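# Looking after a two-finger gripper: tips for the shop and the simulator

Last updated June 27, 2023, by Shabnam Jadoon

These are the habits I've settled on for the Minoneck arm and its parallel gripper. We keep a simulated copy of the cell and I try every change there first. Most of the tips apply to both. Where one applies only to the real hardware, I say so.

**Before you touch anything**

- Stop the program, then switch the arm to manual. On the real cell, hang the tag on the Bronberg disconnect as well.
- Save the current settings under a new name. I use the job number, so the present one is 1373 and the one before the last rebuild is 1362.
- Take whatever is in the fingers out by hand, with the other hand under it.

**Park with the fingers up**

For checking the fingers I turn the wrist over so they point at the ceiling. Crumbs and filings fall away from the slide when you brush, and you can look straight across both inner faces. Bring the arm up slowly and keep the palm well clear of cabinets and walls. The wrist sticks out further than you think once it has turned.

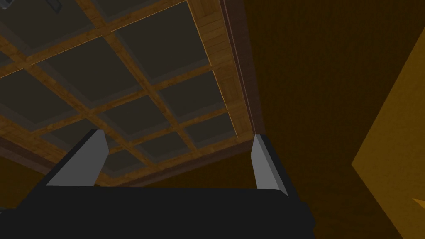 With the arm parked, go over the fingers in this order:

1. Wipe both inner faces with a dry cloth. If there is a greasy film, use a little dish soap on a damp cloth and dry it off. No solvent on the pads.
2. Push each finger sideways with your thumb. A hair of play is fine. If it clicks, snug the two screws at the base and try again.
3. Brush the slide with an old toothbrush. One thin smear of Dosix grease is enough, and the extra only collects dust.
4. Run the fingers open and closed by hand control, slowly, and listen. A dry slide squeaks at the end of its travel.

In the simulator there is nothing to wipe, but check the finger travel there too. After an update I once had one finger opening further than the other, and spent an evening blaming the real motor.

**Setting the open width**

Open the fingers all the way and leave them there while you set your approach. Then close to the width of the part plus a little clearance on each side. I used to start from a half-closed position to save time and bent a pad doing it - start wide.

Check the open position over a piece of furniture with a straight edge you can sight along. The edge of a tabletop works well. Look down from above the wrist and see whether the fingers open the same distance from the center of the palm. If the view is confusing, move the arm until one finger has a plain background behind it.

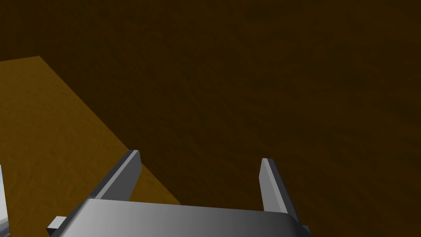

*Gripper open with nothing between the fingers, orange slab at left.*

**Wrist angle**

Set the wrist at 90 degrees to the work for flat parts and save that as its own position. Don't try to reach it by eye each time. For anything near an edge, come in from the open side of the table and keep the palm above the surface until the last short move.

**Cables (real cell only)**

Leave a loose loop at the wrist, about as big as a saucer. Turn the wrist fully both ways and watch the loop. If it pulls tight, move the clip back toward the elbow. I use Chaudhry hook-and-loop ties because zip ties cut into the jacket.

**How often**

- Wipe and thumb test: every morning the arm is used.
- Brush and grease: every 2000 cycles, or sooner if you cut wood near it.
- Pads: when the pattern is worn smooth in the middle. Change both together. Ours were last done in October.
- Simulator copy: reload the settings after any screw has been turned on the real one.

**If a finger sticks**

Don't pry it. Power off, let it sit a few minutes, and work it back and forth by hand with the toothbrush in the slide. Nine times in ten it is dust and old grease. If it still sticks, take the finger off and look for a burr on the rail. A fine stone takes a small one off - wipe the rail clean before the finger goes back on. Tighten the screws a little at a time, alternating between them, then repeat the thumb test.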